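Twal thumb compass, left hand - my long-term notes

Posted Jun 1, 2020 in Gear I use

I get more emails about my compass than about anything else on this site, so I finally gave it a page of its own. It's the Twal, the left-hand version, medium strap, and I've run with it in forest and sprint since my second year as a senior. Price in the shop is 40 dollars, spare strap included.
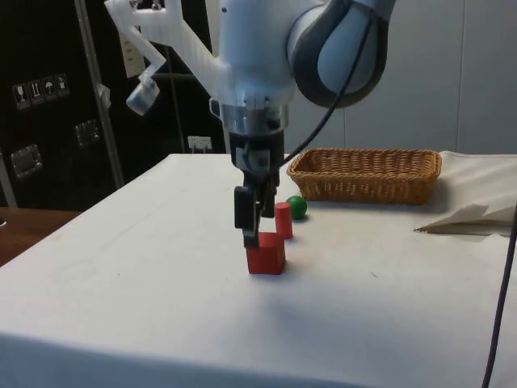
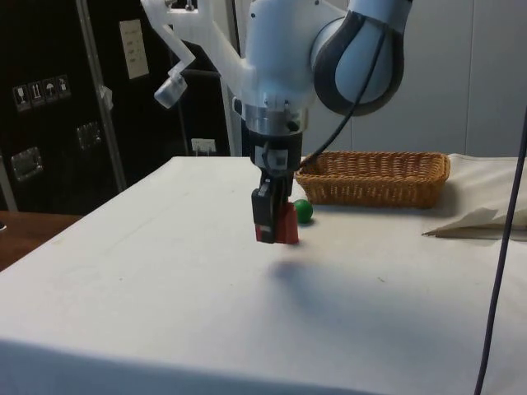

First thing everyone asks: is the needle fast? Yes, very. I used to have an older baseplate model and I'd be standing there at the control like a lost tourist, waiting for it to calm down. With the Twal I can glance at it in full stride and trust it. It does wobble a little if you're going hard downhill over rocks, but I've never had one that didn't.

The strap is the part I was skeptical about. It's a soft elastic loop with a tiny buckle, and in the first few races I had it way too tight and my thumb went numb (not great when you're trying to fold a map). Go looser than you think. Anjana Kodikara in my club wears hers over a thin glove all winter and says it stays put fine.

The plate is short, so you can hold it right at the edge of your leg line and still read the control descriptions. For sprint I love that. On long legs in the forest I sometimes miss having a longer edge to lay between two controls, and if you're new to the sport you might want that too. Natanael Arruda coaches our juniors and he starts them all on the Filtanent baseplate for a season before they get to try a thumb model. I think that's smart!

What I don't like: the clear plastic scratches. Mine looked pretty foggy after one September training camp at Gredimgate, where the terrain is mostly granite and I fell on it, oh, roughly 12 times. You can still read it, it's just ugly. Also the printed arrows wear off right where your thumbnail rubs. I redraw mine with a paint pen.

Details, for those who want them:

Weight: 22 grams with strap
Hands: left or right, sold separately
Straps: small, medium, large
Needle: normal or fast (mine is the fast one)
Housing: no degree ring, color sectors only

If you need degrees, say for mountain marathons, this is the wrong compass. Get something with a turning ring.

Club orders go through Yareli Villaseñor, and anything over 50 dollars ships free. Tell her which hand! I forgot once and had to swap with Isauro Arriaga in a parking lot half an hour before my start.

I'm testing the Udance headlamp next, so that page will go up when the nights get dark enough to be fair to it.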